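Towel runner across the bed -- does it stop clothes marking the duvet?

Boltcombe_Lodger
I sort my washing on the bed, and dark things leave fluff all over the pale cover. I have started laying a long white towel across it first, with a box on the floor for anything red. Is the towel worth the bother?
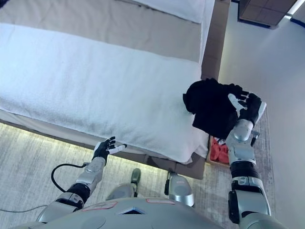 How often should a towel used like this be washed?

Once a week is plenty if only clean clothes go on it. Wash it apart from the blacks.

hernatau340
I did this all October. A thick towel catches most of the fluff but it sheds its own for the first few washes. Mine was about 100 cm wide, which was enough for shirts. Fold the blacks first, then shake the towel out of the window.

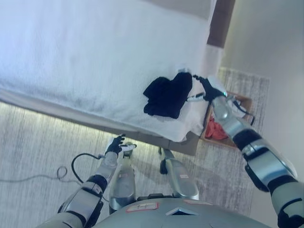 Black clothing on the white bedding, red cloth in the box

Rafferty156
just buy a darker duvet cover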